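29 Jan 2025
By Pierina Grasso

I promised in the last newsletter that I'd write up where we've got to with the budget for the second arm, and then I sat on it for ages while Ottavio D'Amico and I argued about grippers. So this is a bit of a brain dump, sorry!

The short version is that Clomulbridge have agreed we can buy one more complete station for the clothes-tidying work, to go in at Hurndale by July. One arm, one base, one wrist camera, the computer to run it all and whatever spares we can squeeze in. We'd asked for two stations (well, you always ask for two) and I'm pretty pleased with one. The old kit stays where it is, so from July we can run two rooms side by side.

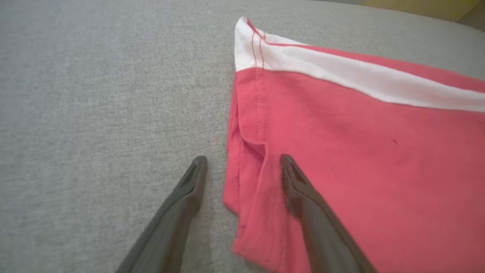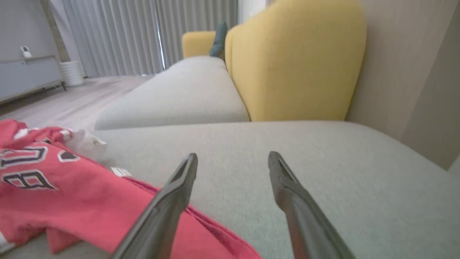 The bit of the budget I keep going back to is fingers, of all things. When I did the first spreadsheet I put them in as a single line right at the bottom, next to cable ties, and Ottavio quite rightly told me off. They're what touches everything all day long, and soft stuff is fussy. Look at the red top with the white band: one finger is down on the folded edge and the other is over bare grey fabric, and the whole job depends on two fairly blunt tips closing on a bit of bunched-up jersey without taking the upholstery with it. So I've put in for 13 spare pairs, in three different tip shapes, and we'll try them on our own laundry before we order any more of one sort. Barbieri will send samples first if we pay the postage, which seems fair enough to me.

Then there's the support contract. Grostcombe quoted us £163 a month with a call-out included, and I said yes to that much faster than I normally say yes to anything, having spent most of last summer on hold to our previous lot. We could have saved a bit by going without and fixing things ourselves, but Ottavio has a day job and I am not safe with a soldering iron.

Still to sort out: delivery (the stairs at Hurndale are narrow, and the crate isn't), a second set of batteries for the base, and more clothes. We've got 29 garments in the box at the moment and far too many of them are T-shirts. I'd love some thick jumpers, anything with a hood, and baby clothes if you've got any going spare. Drop them at the Hurndale front desk with my name on the bag.

If you think I've missed something off the list, please email me before the order goes in and I'll send you the full spreadsheet, cable ties and all.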